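Poster names on this page are as they appeared on the Hokton help board, robots and automation section.

**Has anyone taken kids to the Zurkex open day? Is the table demo worth the drive?**

nakis_garage – 02/08/2019

We live 86 miles from Zurkex and they're doing another open day in October. My two are seven and ten, and the younger one loses interest in anything behind glass after a few minutes. I've heard there's a demo where robot arms tidy up toys on a table, but the event page only has a parking map and a lunch menu. Is it something you can stand close to? Do they let you ask stuff? And is it all toys, or is there anything for a grown-up who fixes washing machines for a living and likes seeing how things are put together? (That would be me.)

---

**economou_fan**

We went last time and yes, go! I'd planned on ten minutes at the table and we stayed until my daughter was hungry enough to complain. I took a bunch of pictures, so I'll put a few in.

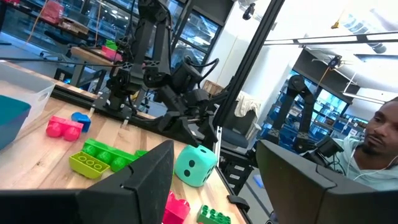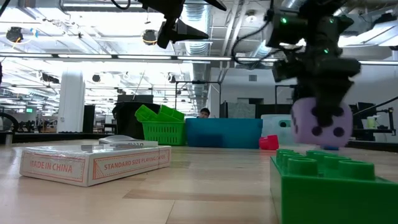
Blocks, dice and black grippers, over and over:

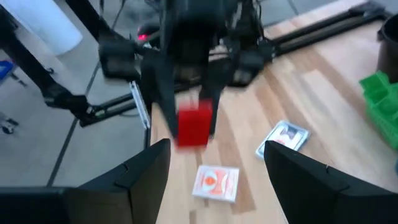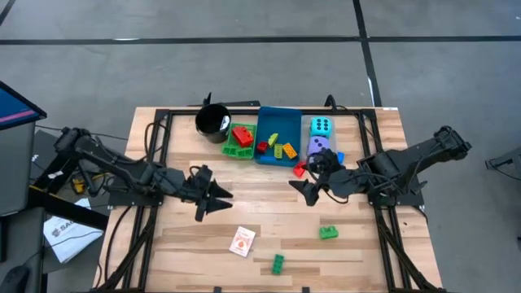
My advice is to pick one object and follow it, especially with a seven-year-old. The arms move slower than you'd think, and if you try to watch everything you end up watching nothing. We picked dice. Each of us called which one would get grabbed next, and when I caught the lavender one up in the gripper over the table my daughter was thrilled, as that was her pick (mine was the teal one, and I'm still a little sore about it). Then we switched to blocks and she beat me at that too. People were happy to answer questions, even the silly ones, and I asked plenty of those – how hard can it squeeze, what does it do if it drops something, that kind of thing. I came home wanting to build one and got as far as pricing motors.

For the washing machine guy: you'll like the joints and all the cabling. It's right out in the open, no pretty plastic shell over everything.

Two practical things. Go early, they told us some 869 people came through that day and the hallway by the coat racks was a squeeze after lunch. And bring a snack, the line at the lunch counter was no joke.

---

**hoktonwest2**

It's fine. Parking is bad. Number on my ticket was 2973 and they read them out over a speaker you can't hear from the lot, so stay inside.

---

**tinbench**

I'd say it depends on the ten-year-old more than the seven-year-old. Mine was ten and wanted to drive the thing himself, which you couldn't do the day we were there, and he sulked for a while. Once he figured out that the gripper has to come at a block from the right angle he got into it and started telling the arm what to do out loud. On the drive home he talked about nothing else.

If yours is the same, call ahead and ask if there's a hands-on slot this time. I emailed twice and got no reply, but the phone worked on the first try. Strollers are okay on the ground floor, and the elevator is at the far end past the restrooms.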